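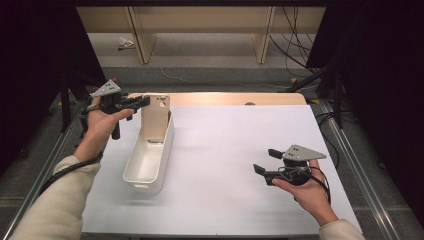
A reader going by the name of Elau wrote under the last guide that the kit had been out of its box for two evenings and not one recording would load. The grippers opened and closed, the lights came on, and the files still came out with the left and right hands swapped over. Could there please be a page that starts from the beginning and doesn't skip the dull parts?

So this is that page. It covers the Menel two-hand kit, from opening the box to saving a first set of recordings. I have been using mine since November and have set it up on three different tables in that time. The steps were last checked on Aug 4, 2020 against the current version of the Pakzad software.

What you need

The kit itself (two hand-held grippers, two cables, the mounting plates and a bag of screws)
A computer with two free USB ports
A plain table top, as matt as you can manage
One light plastic container or something of similar size to practise on
A roll of masking tape and a pen

The kit costs 312 pounds without the carrying case. I bought the case and have used it once, so I would leave it out. There is also a stand sold under the Orkura name which fits the same screws. You don't need it for anything on this page.

Step 1: Fit the plates

Each gripper takes one plate on top. Put the screws in loosely first, all of them, then go round and tighten. If you tighten the first one fully the others won't line up. Finger tight plus a quarter turn is enough. The threads are in plastic and I have already spoiled one.

Step 2: Label both grippers

The two grippers are the same apart from a small number under the handle. Put a strip of tape on each and write L and R. Do the same at the computer end of each cable. This is where Elau's trouble came from, I think. The software gives the name "left" to whichever gripper is plugged in first, and it does not ask.

Step 3: Plug in, left first

Start the Pakzad program before you connect anything. Plug in the left gripper and wait until its row on the screen turns green. Then plug in the right. If you use a hub, make it a powered one. Mine dropped the right gripper every few minutes on an unpowered hub and was fine afterwards on a direct port.

Step 4: Sort out the cables

Leave a loose loop at each wrist and let the rest run back along your forearm. A cable pulled straight will tug the gripper round when you reach forward, and you will see it as a twitch in the recording. Long sleeves are fine. Very loose cuffs get caught in the handle - roll them up once.

Step 5: Calibrate

Press Calibrate, then open and close each gripper fully, five times, at an even speed. The screen shows a number for each hand. Fully open should read 100 and fully closed should read 0. Anything from 97 up is good enough. If one hand stops at 80 or so, check that a finger pad hasn't slipped down the jaw, push it back up and run it again.

Calibration is lost when you unplug. The manual says otherwise, but on both computers I tried I had to do it again each time.

Step 6: Make a practice recording

Set the container down on one side of the table and leave the other side clear. Hold both grippers over the table with the jaws pointing inwards and keep still for two seconds. Press the pedal or the space bar to start. Take hold of the container by the rim, move it across, let go, and bring both hands back to where they began. Press again to stop.

Go slower than feels natural. My early recordings were all too quick, and the software marked most of them as unusable.

Step 7: Check the file before you make more

Open the recording in the viewer and move only the slider. When your left hand closes, the upper line should drop. If the lower line drops, the hands are swapped. Go back to step 3. It can't be mended afterwards in this version.

Also look at the length. A single move should be under 400 frames. Longer files will save, but they take an age to open.

Problems I have had

One row stays grey: try another cable first. One of my two was faulty and Menel replaced it within a week.

The numbers jump about: clean the pads with a dry cloth and calibrate again.

The program closes when you press Save: the folder name has a space in it. Take the space out.

Is it worth buying?

For the price, yes, if you mainly want to record simple two-handed jobs on a table. The grippers are well made and my hands only get tired after an hour or so. The software is the weak part, and the manual is thin. If you need to record very small objects I would look elsewhere, as the pads are too broad to pick up a coin.

Spare pads are sold in pairs. Order a set with the kit, as postage costs more than the pads do.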